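The Long Way Around Huvard

I came to running late, and I came to long distance even later. When I signed up for the Pettigrew Stage Run, I had finished one marathon and I had never run on two days in a row. The race goes around Lake Huvard in eight days. My training plan had 1,724 kilometers in it, and I completed nearly all of them before work, in the dark, on the same flat road beside the canal.

The first thing I learned is that slow running is difficult to do well. My coach at the Zimance club gave me a pace that felt like an insult. Old men with dogs were walking almost as fast as me. For the first month I cheated a little every morning, and by the end of it my left shin hurt so much that I went down the stairs backward. After this I ran at the pace I was given.

The second thing was food. I had always eaten after running and never during it. On a stage race this does not work, because the hunger of Tuesday's run, so to speak, arrives two days later. I practiced with boiled potatoes, white bread and a salty rice cake that a bakery in Zimance makes. I carried 200 calories for each hour and I ate them also when I did not want to.

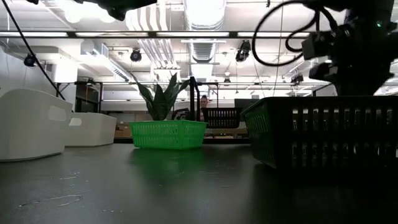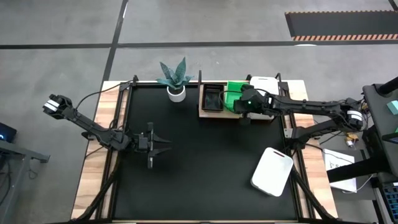

The race started in December at six in the morning, with frost on the grass. We were given a number, a whistle and a paper map. I was number 397, although there were far fewer runners than this; I think the organizers use the same numbers year after year until they are lost.

The first two stages follow the shore and they are easy. I felt strong and I passed people, and I regretted it on the third day, when the path leaves the water and climbs to Wutik. It is not a high mountain, but the track is made of loose stones and it turns so many times that you stop believing in the top. I walked most of it with my hands on my knees. At the hut they gave us soup with barley. I had two bowls, and then I ran down the other side with the soup moving inside me like a second person.

My worst day was the fifth. There was rain from the side, my gloves were in the wrong bag, and I could not close my own jacket. A woman from the aid station closed it for me and pushed me gently back onto the road. I did not thank her — I could not find the word in any language.

After that the body became quieter. The legs hurt at the start of each morning and then they forgot about it, usually before the second hour. I stopped looking at my watch. On the last stage I ran with three strangers for 2 hours, and we talked mostly about socks.

I finished in the lower half of the list. My coach asked me what pace I kept on the first stage, and I changed the subject.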